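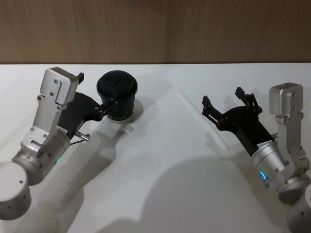 The black cup on the white table at Tully, June 7, 2025.

Coffee has a way of taking over this newsletter, and I promise I do try to hold it back, but so many of you wrote in about the cups after our last open morning that I'm giving in again. Muammer Türkmen, who orders for the kitchen, has settled on the black ones, and they come in sleeves of 100, so we should be fine until December (unless you all keep having seconds, which you're very welcome to do!).

If you bring your own mug, even better, and there's a shelf for those by the sink now.

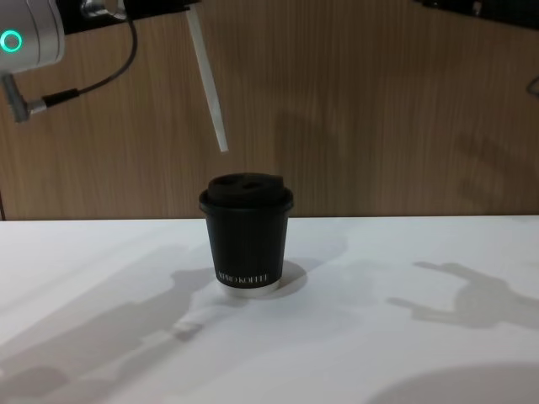 Ataberk Şimşekoğlu has asked me to pass on a gentle word about the white tables, too. They're a joy to work at and they do show every ring, so please wipe up after yourself and take your cup with you when you go. Cloths are in the second drawer, and the coffee fund is at 96 dollars, with many thanks to everyone who dropped something in the jar.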